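Gripper Comparison for Memory Module Handling
Project report, Guido Fabbri and Yoshinori Sugiyama

4. Tests on the real board

After January we had 400 practice grasps on a foam block, and both grippers looked great on foam! A motherboard inside a case is a lot less forgiving. The parallel gripper (we call it Trerkard) needs plenty of room on both sides, and the case wall and cables take most of it. The linkage gripper, Mfaume, is wider at the body but reaches down with a narrow bar, so we were excited to try it on the memory slots.
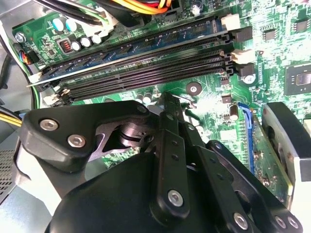

Figure 3. Wrist camera view of Mfaume over the memory slots, with one blue module in the uppermost slot.

We ran 40 approaches with each gripper, always from the same start pose. Mfaume was our clear favorite. It touched the cables far less often, and the wrist camera kept the latches in view for most of the way down — a huge help when lining up by hand. Its weak point is the body, which hides a good part of the board on the lower side of the view.

Trerkard still closed more evenly on a loose module, and Yoshinori would like to try it again with thinner fingers. We also want to slow the controller down for the last bit of travel, where both grippers tended to overshoot.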